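September 2023, Gindero arm

Grip fault again, 3 times before lunch. Controller logs it as "object lost" and stops the arm. Asif Talpur's fix was to raise the timeout to 1000 ms. I don't buy it. All that does is make us wait longer for the same stop. Put it back to the old value and left the cables alone. 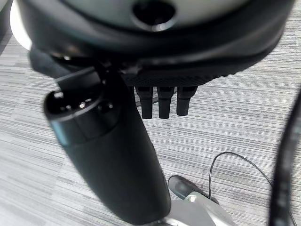

Hammad Satti thinks the cable drags on the wrist at the end of its turn and the force reading jumps. Maybe. Then why did it fault twice with the wrist parked?

Log saved as run 1907. No hands near it until the e-stop is rechecked.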